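To: Bosto project list
Date: Monday, July 19, 2021
Subject: Re: Table textures in the simulated runs

On the list, the Okoro group wrote:
> We would like to know whether the policy was trained on one table
> surface or on many. Please also state how many textures were kept
> out of training.

Thank you for the question. The policy was trained in the Skollodero simulator on 40 surface textures. A further 18 were kept out and used only for testing. Texture and lighting are drawn again at the start of each episode, and each test condition was run for 1000 episodes.

Strong wood grain remains the hardest group, above all when the object is also wood. The wrist view leaves the policy little else to work with in such cases.

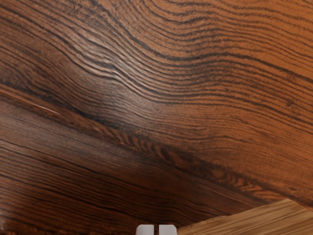
Simulated wrist view: dark grained surface, lighter wooden piece at lower right, gripper fingertips at the bottom edge.

On the held-out textures, the success rate fell by six points compared with the training set – a smaller drop than we saw with plain colored tables alone. We have not yet tested on a physical arm, and the result should be read with that limit in mind.

The texture list and the settings file will be placed in the shared folder in September. Requests for earlier access may be sent to this list.

Adard Simulation Group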